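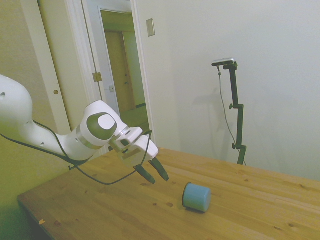
Since Tuesday I am comparing two pairs of fingers on our white arm, the stock ones and a softer pair which Suryani Tuhumury cut for me at Prastudport. I will write my notes in this thread, maybe they are useful for someone with a small lab.

18 replies · 41 likes

First the task. A light blue cylinder lies on its side on a pine table, the gripper comes from above with open fingers and must close on it. It sounds very easy. A cylinder on its side rolls when one finger touches before the other, so it is a good test for bad calibration.

3 replies · 22 likes

The stock fingers are hard and dark grey. They are quick and they close the same way every time. When the approach is a few millimetres wrong, they push the cylinder and it rolls away towards the wall. I did 600 attempts with them and I walked around the table more than I wanted.

5 replies · 37 likes

The soft pair forgives more. It bends a little at the first touch and then the second finger arrives. But after a long afternoon the pads pick up dust from the wood and the grip becomes slippery. I wipe them with a damp cloth at every coffee break. 727 attempts with this pair so far.

2 replies · 29 likes

About the depth sensor. We have it on a dark green stand behind the table, looking over the work area. Before, I had it on the wrist. On the wrist the view is nearer, but the cable was pulling when joint six turned, and I lost one full morning to a loose connector.

7 replies · 33 likes

With the stand, the two knobs must be really tight. I did not tighten the lower one enough and the height went down slowly during the night run. The picks became worse hour by hour and I blamed the controller. My apologies to the controller.

9 replies · 64 likes

Azlan Ong asked how I fix the arm cable. Badly. It goes outside of the arm in a big loop and hangs over the table. I tried shorter, but then the wrist cannot reach the far side. If you have a nice clip that does not scratch white plastic, please write to me.

11 replies · 26 likes

Controller: I tried force limit and position limit for closing. Force limit is better with the soft fingers, position limit is fine with the hard ones. If you mix them up, the soft pads get squeezed flat and need a minute to come back.

4 replies · 19 likes

For now I keep the soft pair for the cylinder and the stock pair for boxes. Next is the longer set from Phuthong, if the parcel comes. I will also repeat the hard finger runs with the knob tightened, the first night was not a fair comparison.

6 replies · 31 likes · 8 reposts

More from this author
Why my hand-eye calibration was wrong for one month
Cheap table, expensive arm: levelling notes
Suction or fingers for yoghurt lids?
Reading list from the Zorngate meet-up, January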